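Demo collection for the desk-tidying job - worth the hours?

flerkar_bench
Posted 23rd November

We've got two arms on a bench and a pile of stationery, and we're collecting teleoperated examples for a tidy-up task. Target is 328 episodes by January. We have 116. My complaint is that the plan treats every episode as equal, and I don't believe it. Half of what I've watched is the same reach to the same pink box from the same side.

Arvo Koivisto
How much do you move things between episodes? If the lamp and shelf never shift, the policy will learn the lamp and shelf.

flerkar_bench
Small items get moved. The big stuff mostly stays put.
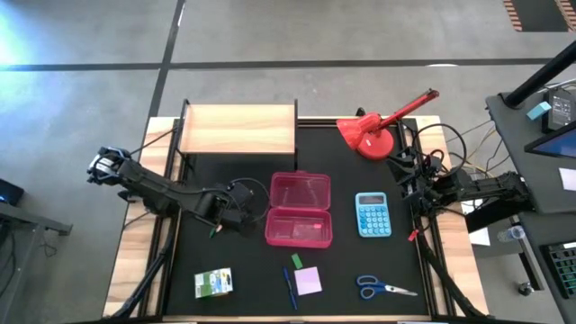

Same bench, two camera views.

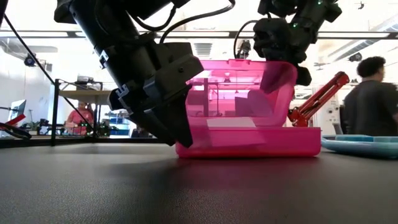 Page 2 of 5

gronolix
That's more clutter than I expected, which I like. But look at the box. Clear pink plastic with the lid open, and in the second view you can see part of an arm through it. Good luck getting depth off that. We binned 56 episodes over a clear tub last year and I still think we should have binned more.

Trefor Gethin
Binning them is the wrong lesson. If the thing has to work with see-through boxes, it needs see-through boxes in the data. What did you do, train on cardboard and hope?

gronolix
We trained on episodes where the operator wasn't guessing, yes. Bad examples teach bad habits. I've heard the "more variety fixes it" speech at Somogyi and I've yet to see the numbers.

Arvo Koivisto
Different question. There are people in the background of the second view. Do they come and go? I'd want some episodes with the background changed on purpose - otherwise you find out about it at the worst time.

flerkar_bench
They come and go. It's a working room and I can't clear it for every run. I did ask for a screen behind the bench and was told it would make the data "less natural". Make of that what you will.

Trefor Gethin
I'm with whoever said no. Leave the room in.

imley_tom
Has anyone here seen a bench like this go past 200 episodes and get noticeably better? Ours went flat. The second hundred bought us very little, and the operators were bored stiff by then, which shows in the motion.

gronolix
Same for us. Lots of little pauses.

Trefor Gethin
Then swap operators and move the calculator to the other side. Flat on an identical layout tells you about the layout.

flerkar_bench
Fine, I'll try it. Next batch gets the box and calculator in new spots every run, scissors turned round as well, and I'll hold some layouts back for testing. If the success rate doesn't budge I'm coming back here to complain at Trefor.

Trefor Gethin
Post the held-out results either way, please. And keep the failures.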